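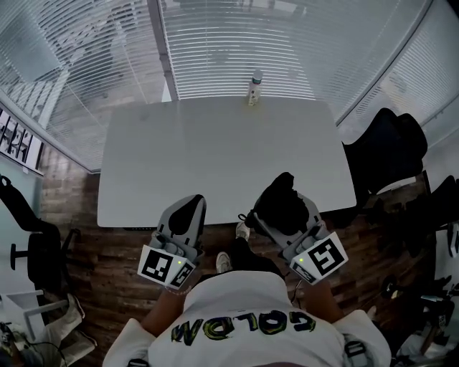
Marker cube on hand-held gripper jumps when I tilt my wrist

I'm building a pair of hand-held grippers so that I can record myself picking things up and later play the movements back on a small arm. The bodies are printed, and there is one black finger pad per handle. The position of each gripper comes from square markers on a white block at the back, seen by a camera looking down from above my head. As you can see there is a big marker on the main face of each block and another on the side face. Held like that, pointing at the table, the tracking is fine. When I roll my wrist outwards the position stays more or less right but the angle suddenly flips, as if the gripper had tipped the other way, and then it flips back a moment later. It does this with both hands. The left is worse.

What I have tried so far:

New prints of the markers on matt paper. No change.

Recalibrated the camera with a checkerboard. The error went down a little but the jumps are the same.

Averaging over 9 readings. The jump gets smoother but it is still there, and now everything lags.

Camera is a Vemia, running at 70 frames per second. In the last recording I had 682 bad readings, nearly all of them in the parts where I was turning my hand. At the moment the program works out the angle from whichever marker is biggest in the picture and ignores the other one. I do this at our shared workshop in Driltmont, in the room with the blinds, and in the afternoon the light comes through in stripes, so I wondered about that too. Is it the light, the camera or my code?

Ľubomír Machala

3 answers

Answer from Radoslava Urban (accepted)

It's your code, mostly. A single flat square seen from a distance has two possible tilts that look almost identical to the camera. The software picks the one with the lower error, and when the two errors are close, a bit of noise in the corners is enough to swap them. That is why the position holds and only the angle flips. Averaging can't fix it, you are averaging a right answer with a wrong one.

You already have a second marker on each block, so use it. Don't solve each marker separately. Measure where the corners of every marker sit on the block, put them all in one list in the block's own coordinates, and solve once per frame with every corner you can see. As soon as two faces are visible the corners are no longer all in one plane and the second solution goes away.

Points to watch:

The measurements have to be good. Half a millimetre out on one face will give you a small steady wobble each time that face comes in or goes out. Use calipers on the finished block and not the numbers from the drawing, as glued paper never ends up where you meant it to.

Each marker needs its own ID, across both hands.

If only one marker is visible, ask the solver for both solutions and keep the one nearer to the angle from the previous frame. If the last good frame is old, throw the reading away.

Leave a white margin round each pattern. If the black edge runs right up to the edge of the block, the corners will be poor against a dark background.

I would also look at why the left is worse. If the markers on your side faces are smaller than the ones on the main faces, they drop out first as the hand moves away from the camera, and then you are back to one flat square. Print them as large as the face allows.

Comment from Ľubomír Machala: The left block does have a smaller one on the side. I measured everything again and put all the corners into one solve. In the same test I'm down from 682 bad readings to 9, and those are all with my hand turned right over, when there isn't much of any marker to see. Thank you. I'll reprint the left side next.

Answer from Helge Dalen

Agree with the above, but check your exposure as well. Cameras left on automatic will lengthen the exposure in a dim room and then the corners smear when you move quickly. Set it by hand as short as you can and add light. I stuck a cheap LED panel on the ceiling - it made more difference than the new lens I'd bought the month before.

Stripes from blinds can hurt if one falls across a marker. Close them fully and see.

Also tie down the cable under the right gripper. A loose one swings up in front of the block when you turn your hand over. Mine did it for weeks before I noticed.

Answer from Norbert Hubáček

Just buy a proper tracker. I paid 300 for a used set and never looked at a marker again.

Comment from Flurina Gruber: For two hands you need two, plus somewhere to mount the base stations. Paper is free.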